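May, 4:40 pm. Perception, cabinet panel state reader

Spent the day teaching Posta to tell a lamp that is on from a lamp that is merely colorful. I had assumed this was the easy part.

The old classifier thresholded brightness inside each detected circle. It did fine on green and fell over on red, where the glowing core saturates to orange and the label comes back "amber, on." Ridwan's fix is to compare the core with its own rim and take the color from the rim only. Merged, with a grudging comment from me.

Ran 1,000 replayed crops through Tefera afterward. 24 wrong, down from a number I am not writing here. Most of the leftovers are unlit push buttons on the right door being promoted to lamps. The white lamp beside the meter is its own problem – the halo spills onto the gray panel and the box grows to match.

Wilmer wants the rotary handles read as angles. I want them read as "ask again later." We settled on angle plus a confidence, and the planner refuses to move on anything under the limit. The e-stop is masked out as a target in the planner config, both doors, no override flag. I checked twice.

Panel view used for the label map: 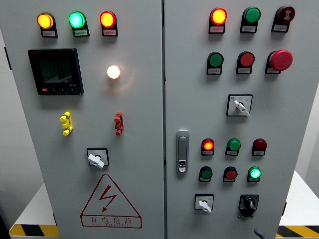
Tomorrow

Re-run with the rim width at 2 pixels. Ask Wilmer where the angle ground truth lives.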